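Does the Relief Money Get There? A Look at the Kestemlow Flood Fund
Student project report, Nonprofit Studies
Submitted Tue 9 October

The river at Kestemlow came over its banks in March, and within a week three charities had set up collections for the people who lost their homes. I picked the biggest of the three, the Crenshaw Relief Fund, and tried to find out what a household got out of it. The fund's own newsletter says the response was "swift and generous." I wanted to see if that held up.

The fund published a list of 1352 grants. Each entry has a street, a date and an amount, with no names. I wrote to 80 households on the streets listed and got 59 usable answers. That is a decent return for a student survey, but people with a complaint may be more likely to write back, and I can't rule that out.

Most of the answers agreed on one thing: the first help was food, bedding and bottled water, and it came quickly. Cash was another matter. The newsletter counts a grant as "delivered" on the day it is approved. Households counted it from the day it reached the bank, and those two dates were often weeks apart. I asked the fund why it uses the approval date and was told it was "standard practice." I could not find a written standard anywhere.

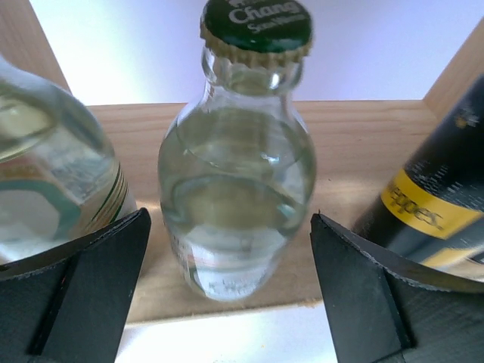
Yuto Tamura read a draft of this section and thought I was being too hard on them. The approval date, he argued, is the only one the charity controls, and blaming it for slow banks makes no sense. I take the point about banks. It still doesn't explain why the newsletter says "delivered" when it means "approved."

The second problem is the top limit. Grants were capped at 2000 dollars per address, and a house split into two apartments was treated as one address. On Clakov Street, where split houses are common, tenants told me they had to work out the shares among themselves. One family got nothing — the downstairs tenant had applied first.

The fund also gave out a service award in its own name at a dinner in Cletov. I have no objection to thanking people who worked hard. I would have liked the dinner to show up as its own line in the accounts, where it is folded into "outreach."

Limits of this report: one fund, one flood, and a survey written by someone who had never written one before. Kaan Akgül checked my tables and found two entries in the wrong column, now fixed. The survey form and the letter to the fund are in the appendix.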